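Jirkmont Library News
June 19, 2026

Spring cleaning for your passwords (yes, even in summer) 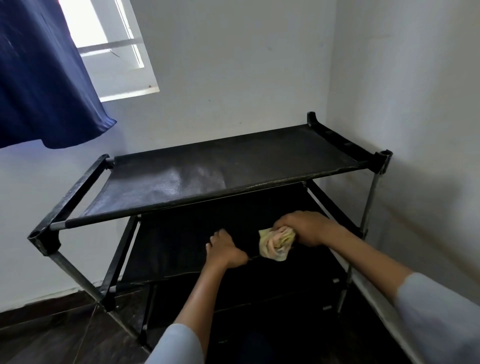
I have been meaning to write this item since the Fulatby school office had its bad week, and I'm glad to finally sit down with a cup of tea and get it done. Many of you have stopped me at the front desk to ask whether the same thing could happen to us, or to you at home, and the short answer is that it could happen to anybody with an email address. So let's talk about it a little, with no scary language and (I promise) very few abbreviations.

What happened in Fulatby started with one email. It looked like an ordinary bill from a supplier they use all the time, and the person who opened it was asked to sign in again to see the attachment. She did, the way any of us might on a busy morning, and whoever sent it then had her password. That same password opened the shared calendar, the lunch accounts and an old mailbox with 2,495 messages in it. It took them 13 days to get everything closed off and every family notified, and I know from talking to them how tired they all were by the end of it.

Dalva Rocha, who looks after our own computers here at the Bittencourt Street branch, spent a good part of last week going through our accounts with this in mind. She found a few that belonged to staff who have long since moved on, and those are gone now. She also switched on the second sign-in step for everyone who works here. That's the little code that comes to your phone after you type your password, and while I grumbled about it for a day or so, I've already stopped noticing it.

Dalva would like me to pass along that your email password is the one to fix first. If someone gets into your email, they can ask nearly every other site you use to send them a new password, and in it comes. Make it long, make it something you use nowhere else, and if you want to write it in a notebook that stays in a drawer at home, she says that's perfectly fine! A few odd words strung together are easier to remember than a jumble of symbols.

If all of this sounds like a lot to do alone, please come see us. Washington Macedo is running 2 free evening sessions in July in the Gunley Room, and he is about the most patient teacher I've ever sat beside. Bring your phone or laptop, plus the charger. There is room for up to 13 people each evening, and you can put your name down at the desk or call during opening hours.

We've also printed 400 copies of Dalva's one-page checklist, in large type, and they're in the rack by the returns slot. Take one for a neighbor too, especially one who doesn't get this newsletter by email.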